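Library > Kids' Corner > How Things Work > Knots and Strings

Why Does a Drawstring Stay Shut?

Last updated: 30 June 2026

Pull the strings on a gym bag and the top closes up. Pull the cloth apart and it opens again. There is no zipper, no button and no snap. A drawstring is one of the oldest ways to close a bag, and it still works so well that you probably own several things that use one. Look at your sweatpants, the hood of your jacket or the laundry bag you take to camp.

What is a drawstring?

A drawstring is a cord that runs through a tunnel of cloth. The tunnel is called a casing. To make one, you fold the edge of the cloth over and sew along the bottom of the fold. That leaves a long, thin tube with a hole at each end, and the cord goes through the tube.

When you pull the cord, the part inside the casing gets shorter. The cloth has to fit on that shorter piece of cord, so it folds up into many small pleats. This is called gathering. The cloth has not shrunk. It is all still there, just folded.

What keeps it closed?

The answer is friction. Friction is a force that slows things down when they rub against each other. You use it when you walk, because your shoes rub against the ground and do not slide away.

Inside a closed drawstring, the folded cloth presses on the cord from all sides. For the bag to open, the cord has to slide past every one of those folds. Each fold rubs a little, and all those little rubs add up.

The kind of cord matters too. A smooth, shiny cord slides easily, so the bag is easy to close but may also creep open. A rough cotton cord is harder to pull, but it stays where you put it. Braided cord is in between. Braiding means crossing strands over and under each other, and the bumps this makes can catch on the cloth.

Some bags need extra help. Many jackets have a small plastic piece called a cord lock. It has a spring inside that squeezes the cord until you press the button. Without a lock, you can tie a bow or wrap the ends around the neck of the bag.

One cord or two?

The simplest bag has one cord. Both ends come out on the same side, and you hold the bag with one hand while you pull with the other.

Better bags have two cords. One starts on the left, goes all the way around, and comes back out on the left. The other does the same on the right. You pull both sides at once and the bag closes evenly. This kind is also easier to hang on a hook, as there is a loop on each side.

Who used them first?

We can't say who made the first one. Cloth and leather rot in the ground, so very old bags are hard to find. We do know that people in many parts of the world carried coins in small pouches with a cord at the top. Clothes did not always have pockets, so the pouch was tied to a belt. Later, people used the same idea for marbles, tea, herbs and jewelry.

Today a small cloth pouch is often used to hold a gift. It can have a tassel or fancy lettering on it, and you can use it again after the gift is gone.

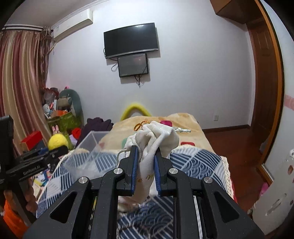 Pouches like these usually have a thicker cord than they need. A thick cord is easy for fingers to grab, and it does not cut into the cloth the way thin string can. If the ends are cut and left plain, they start to fray, which means the strands come apart. A knot or a tassel at the end stops that. It also stops the cord from slipping back into the casing and getting lost.

Try it yourself

You need an old pillowcase you are allowed to use and a piece of cord 70 inches long. You also need a large safety pin. Ask an adult before you start, and let them help with the pin.

Most pillowcases have a wide hem at the open end. That hem is your casing. Ask the adult to snip a small hole in the outer layer of the hem, next to the side seam. Fasten the safety pin to one end of the cord and close it. Push the pin into the hole and feel for it through the cloth. Bunch the cloth up over the pin, then pull it flat behind the pin. Keep going until the pin comes back out of the hole. Take the pin off and tie the 2 ends together.

Now pull. If the cord is hard to move, the hem may be twisted – smooth it out and try again. When it works, swap the cord for a shoelace or a ribbon and see which one holds best with a few socks inside.

Words to know

Casing: the cloth tunnel that a cord runs through.
Friction: a force that slows things that rub together.
Gather: to pull cloth into small folds.
Fray: to come apart into loose threads.

Written by Brittany Poirier. Checked by Ayten Oral.

Filed under: Everyday Science, Ages 9 to 12, Things to Make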